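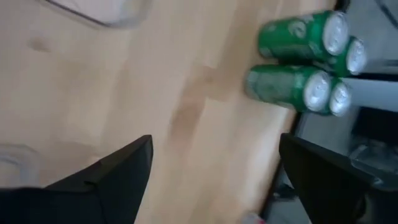 Kelechi Adeleke
Visiting writer, Oletti community newsletter

I had been promising Carla Hourani since February that I would come and see what her group at Kevard does all day, and I finally made it over, a good deal later than I said I would (the coffee was still warm, bless her). The group records people guiding robot arms through small household chores, and those recordings become the examples a learning system studies. The one I got to watch was sorting drinks cans, and I could have stayed until supper!

Carla walked me through how a recording goes. An operator runs the task from start to finish, the table gets mixed up again, and off they go with another. I sat through 13 of them. Two were thrown out, and I asked why, as they had looked perfectly fine to me. She said the operator had paused too long to think, and a system learning from that would pick up the pause along with everything else. 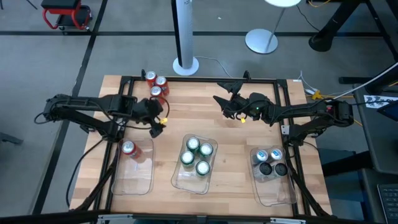

What I kept asking about was how anyone decides when enough variety is enough, and Carla was very patient with me. They change where things start, she said, and which things go together, so the system can't simply memorize one tidy layout. With the green cans grouped in the middle tray, a single red one in the tray on the left and three more red ones still out on the table, she could stop and talk me through which choices were left, and I found I was making them in my own head, too. She would love more operators, by the way, as everyone reaches a little differently and she wants all those habits in the collection.

We finished up with two plates of cake in the kitchen, and I have been invited back when they start on folding towels.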